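3.2 The workcell and the donor computer

We built the Cluvard cell in a shared workshop in Etden, on a bench we were allowed to keep as long as we swept up after ourselves, and a good many of our choices follow from that plain fact. The two arms are bolted near the back of a slatted aluminum table, which let us slide them along and try again whenever a reach came up short — and it came up short often in the first weeks. We settled on laying the computer case on its side with the panel off, so that the motherboard faces up and most of the work can be done from above.

Parts waiting to go in, or just taken out, rest on a printed fixture plate beside the case. The version used in this paper is our fifth. Earlier plates had shallower holders, and a part nudged by the fingers would tip just enough to spoil the next grasp. The printed plate took almost 50 hours on the workshop machine, spread over much of August, and we remain grateful to the other members for their patience.
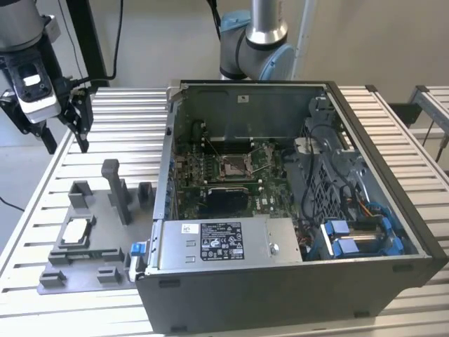 Figure 3. The Cluvard cell with the case open, the CPU socket empty and its retention frame raised. The gray fixture plate is to the left of the case.

The socket is the part of the job we worried over most. Its contact field is easily damaged, so we kept the approach slow and straight down, and we stopped a trial at the first unexpected push back from the wrist. Loose cables gave us a different sort of trouble. A cable looping over the drive cage, as in Figure 3, never lies quite the same way twice, and we chose to plan paths that stay well clear of it instead of trying to model its shape.

We ran 116 trials with this layout, all on the same case, using the Jundedero planner with its default settings apart from the speed limit. Section 4 takes up the results, including the 3 trials we had to set aside after the plate shifted on the slats.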